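Robots & Automation for Small Facilities > Buying and Budgeting
Thread: Two-arm setup for bin liners, trying to write a budget line for it

hallway_nine
Posted Monday, 7:52 am
We run cleaning for three small office buildings in Gisville and I have been asked to put a number on a two-arm robot for next year. The job they want it for first is changing bag liners in the wastebaskets. I have a quote from Koutsoukos for the arms and the stand, and a separate one for grippers at 2,385 for the pair. What I don't have is any feel for the rest of it. Spare fingers, mounting, training hours, whatever I'm forgetting. What did you leave out of your first budget that you wish you had put in?

pelletjack
Posted Monday, 8:20 am
Cables. Order spare cables with the arms. A replacement gripper cable cost us 346 by the time it was shipped, and we were down the whole time we waited.

Also ask Koutsoukos whether the price includes the controller. Ours was on a separate page of the quote and our purchasing person missed it.

mopsink
Posted Monday, 8:41 am
I'll be the one to say it. A person changes a liner in a few seconds. Three small buildings is not enough bins to pay for this. Put the money into a better floor machine and you will see it back the first year.

hallway_nine
Posted Monday, 9:05 am
I know, and I may end up writing that in the report. But the owner wants a real number either way, so I need a real list.

F_Gkikas
Posted Monday, 12:14 pm
Fotini Gkikas here, I do the planning at Wamby. Liners are the task we're working on right now, so I can help a little. I agree with pelletjack on cables. I would add a line for end-of-arm hardware and expect to spend it. Thin plastic bags are a hard material for grippers. They fold, they cling, and the opening is hard to find. The gripper in your quote might be fine for boxes and poor for this.

The other line I'd add is floor space. You need room for the base, the bin, the bag supply, and both arms to swing. Some shots from our bag corner: 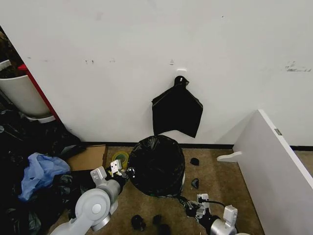
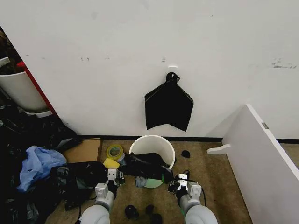
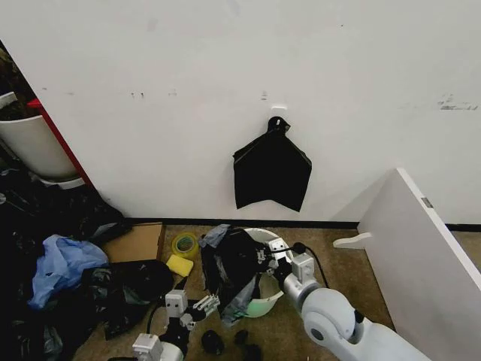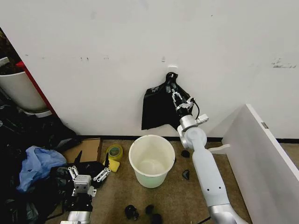

Bag corner at Wamby. All four have a bag hanging on the wall hook; the second has another one stretched between the two grippers.

As for what to take from them for your budget: allow for a lot of bags. Whatever number you have in your head for practice material, double it. And plan for a fixed place to hang bags, at a height the arm can reach comfortably. A stick-on hook costs next to nothing, but moving it later means redoing your positions.

pelletjack
Posted Monday, 12:40 pm
Good pictures. In the third one the left side has a hand with fingers on it and the right has a plain gripper. Did you price those as separate items? We got stuck with a bundle where both ends had to match.

F_Gkikas
Posted Monday, 1:02 pm
Separate items, and I'd push for that. Get a price for each end by itself and a price for the adapter plate. If the vendor only quotes pairs, ask again in writing. Adapter plates for us were 465 each, and I had budgeted zero for them.

mopsink
Posted Monday, 1:30 pm
So that's grippers, plates, cables, a mountain of bags and a corner of a room, to do what my evening crew does on the way past. I'm not trying to be rude. I just think the first post should have the labor hours next to the robot price, and I bet it doesn't.

F_Gkikas
Posted Monday, 1:48 pm
It should, I agree with that part. Where I disagree is in treating liners as the only job. If you buy arms for one task they will never look good on paper. We put ours in the budget as general equipment with liners as the first task, and the report says so. If hallway_nine's owner only ever wants liners, then I would vote with you.

dockside_ray
Posted Monday, 3:15 pm
Has anyone looked at leasing? Sanano offered us a lease on a two-arm unit with service included. The monthly price was higher than I liked, but the service part would have covered a cable like pelletjack's. We didn't sign — they wanted two years and we could only promise one.

pelletjack
Posted Monday, 3:33 pm
Read what "service" means in that lease. With ours (a different company) wear parts were excluded, and they counted gripper fingers as wear parts.

hallway_nine
Posted Monday, 4:26 pm
This helps a lot. My list so far:

Arms and stand (Koutsoukos quote, check controller)
Grippers, priced one at a time
Adapter plates
Spare cables, ordered up front
Spare fingers
Bags and bins for practice
Floor space, with the rent for it
Training hours
Labor hours for the same job done by hand, for mopsink

Fotini, did you use standard office wastebaskets or buy special ones?

F_Gkikas
Posted Monday, 4:50 pm
Plain white plastic ones. Use whatever your buildings already have, and buy a few extra of the same kind. If your three buildings have three kinds of bin, find that out before you order anything. Bin height and rim shape will change how much setup time you need, and setup time was our biggest miss, over two weeks more than I had planned.

mopsink
Posted Monday, 5:12 pm
Add a line for somebody to pick up after it. There are bits of black stuff on the carpet in every one of those photos.

hallway_nine
Posted Monday, 5:20 pm
Added, under labor. I'll post the total when Koutsoukos gets back to me about the controller.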